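The Long Table, Room 238
Gallery page, posted Sat 2 July

The Alham building has a large conference room on the second floor with a table in it that cost $3,608, and the table has been a source of memos ever since. The memos say the surface should be clear at the end of the day. I've worked down the hall for long enough to have an opinion on this, and my opinion is that a shared table is never going to be clear, and that most of the products sold to make it clear are one more thing to put on it.

So this page is about the stuff on the table. It started as a reply to a Zanier brochure that went around the office, the one with the glossy boardroom and a single white orchid. I have never been in a meeting with an orchid. The page got longer than the reply needed to be, and a few people asked to have it kept somewhere they could find it.

The brochure

Zanier sells what it calls a tabletop program. You get trays, a felt mat, a wire box and a visit from somebody who shows you where to put the trays. The claim is that people tidy up when everything has a home. Maybe. In my experience people tidy up when a client is in the elevator, and the rest of the time the tray fills with whatever was nearest to it.

I did ask what happens to the trays after a year. The answer was that customers are very satisfied.

The surface

Light wood tone, easy on the eyes, shows everything. A dark table hides a coffee ring and shows dust. A light one hides dust and shows ink. I was told at the time that the finish was "forgiving" and I'd like to see what it has forgiven so far. There's a blue line near the window end from a marker with a bad cap that has been through three kinds of cleaner and still looks fresh. It's the one part of the table I could draw from memory.

If you're picking a finish for a room like this, ask for a sample and be mean to it. Leave a wet cup on it overnight. Write on a single sheet of paper on top of it and press hard. The salesperson will not enjoy this. You are the one who has to look at it through budget season.

Boxes

I have mixed feelings about the box as a way of keeping order. An open box with dividers does work for small things, cable ends and clips and so on, provided the small things are the same kind of small thing. The minute somebody drops a stapler in there the dividers may as well be gone.

The plain cardboard box is worse and more honest. It arrives with something in it, the something gets used, and the box stays because it looks handy. Then it has odds and ends in it and can't be thrown out. We had one that sat there from September until spring. When I finally tipped it out there was a dried-up highlighter, two batteries and the instructions for a clock we don't own.

Does a divided box keep a work table neater than an open one?

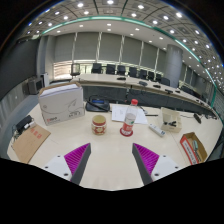

Should a shared table have coasters?
Coasters are worth having if drinks are going to be on the table anyway. They catch drips and keep rings off the finish, as long as someone wipes the underside now and then.

What's on it

A squat little jar in cream and red, a clear bottle with a red cap standing on a dark red coaster, printed papers behind. Then the power strip, a cream box with compartments and a cardboard box with a red-orange side. I'd call that a fairly ordinary spread for a room this size. The memo would call it a violation.

The one piece I'd defend without being asked is the coaster. It's small, it has one job and it goes under something. Compare that with the felt mat from the tabletop program, which covers a place setting's worth of table and then has to be kept clean itself, so you've bought a second surface to protect the first one.

Power

A power strip on top of a table looks bad and I don't care. The alternative is the pop-up outlet, a little chrome lid you press and it rises up like a periscope. The pop-up costs more, takes two bulky chargers if you're lucky, and fills with crumbs. I priced one for the room down the hall, the one everyone calls Tan after the color of the carpet, and between the unit and the electrician it came close to $1,000. For that we could keep a white power strip on the table forever and replace it whenever it got grubby.

The fair complaint against the strip is the cord. If it runs off the side where people walk, somebody will eventually find it with a foot. Run it off the end nearest the wall, or tape it down the leg. The Tan room does neither of these and I've mentioned it more than once.

Paper

We were promised a paperless conference room when the screen went in. The screen is very nice. People still print the agenda, and then they print the thing the agenda refers to, and then they leave both behind. I used to gather the leftovers up and put them in a folder by the door in case anybody came back for them. Nobody ever did and the folder got thick, so now old agendas go in recycling on Friday and anything with a signature on it goes in the tray by the copier.

Some offices put up a sign that says Please Take Your Papers. We had one. It was printed on paper and it ended up in the pile.

Pens are the opposite problem. Paper stays and pens leave. I've stopped buying decent ones for the room and I'd suggest you do the same.

Jars and such

Every shared table sooner or later gets an object that is there for looks. I'm against most of these. The fake succulent gathers dust, the bowl of smooth stones gets played with during long calls, and the desk calendar is always on the wrong month. But I'll make room for a small jar. It doesn't take up much space, a bit of red on a pale table does the place some good, and if it has to be moved you can do that with one hand while holding a laptop in the other.

What I won't make room for is the Femon caddy. Somebody bought one for the room last year after reading a review. It's a turntable with cups around the edge for pens, scissors, sticky notes and your phone. When it's turned, it spills, and when it isn't turned it's a worse version of a mug. The box said it would hold 238 items, which I took personally because of the room number. I'd love to know what size of item they had in mind. It lives in the supply closet now and holds rubber bands, and it's fine at that.

Drinks

The memo allows water in bottles with caps and nothing else. I think this is the one sensible line in it, and it's the line that gets ignored first. Coffee comes in, of course. I bring coffee in. A cap is a good rule for a table with a power strip on it and I'm not going to pretend otherwise, so my compromise is a travel mug with a lid that shuts, kept on my side, away from anything plugged in.

Glass carafes were tried for a while, with a tray and matching tumblers. They looked like the brochure for one morning. After that somebody had to wash them, and you can guess how that went.

The clear-table experiment

To be fair to Zanier, I did run the room their way for 4 weeks. Everything off the table at the end of the day, trays labeled, mat down. The table did look good at night. During the day it looked the way it always does, and the stuff that had been cleared off turned up on the windowsill, the chairs and the top of the cabinet, where it was harder to find. Twice a meeting started late while people hunted for the adapter, which used to be right there in the middle where you could see it.

I wrote this up and sent it in. The response was that we might benefit from the larger tray.

What I'd do with a room like this

Keep the table mostly open at the end where people sit, and let the working clutter collect at the far side in one patch. One divided box for the small parts. One strip, cord toward the wall. A coaster for each seat, plus a few extra, because they wander. Wipe down on Friday with a barely damp cloth and skip the spray with the orange smell, which leaves a film that shows up under the ceiling lights.

If a cardboard box has been there for two weeks, look inside it. If you can't say what any of it is for, out it goes.

And measure before you buy anything that calls itself an organizer. Put a sheet of newspaper the same size on the table for a few days and see if you mind losing the space. I did this with the larger tray. The newspaper had a stack of handouts on it by lunch.

Comments on this page are closed. If you want to argue about pop-up outlets you know where my desk is.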